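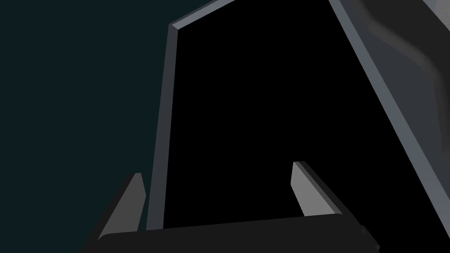
**Tenholm grasping study: progress note for Greenberg**
18 Jun 2020

You asked whether the Orby method is worth another year of money. My answer is not yet, and the figures below are why.

Since April we have run 2,189 grasp attempts, all of them in simulation. Orby learns from a wrist view alone. The claim in the proposal was that 1,000 attempts would be enough for it to settle. It had not settled by then, and I can't see that it has now. Of the last 656 attempts, more than 110 ended with the fingers closing on nothing.

Narnero, the plain scripted method we kept for comparison, does nearly as well and costs far less computer time. The team puts this down to a poor choice of starting positions. That may be so, but they said much the same in the spring. 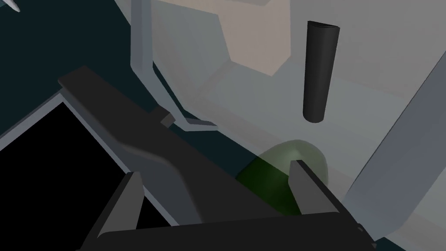 *Simulated wrist view, with a green see-through shape just beyond the fingers.*

I am also wary of the rendering. Shading is flat and surfaces are very plain, and I would not expect results from it to carry over to a real workshop without a good deal of extra work.

Next we will repeat the comparison with fresh starting positions, the same for both methods. I suggest holding the second payment until you have seen those results.

Birdie Calloway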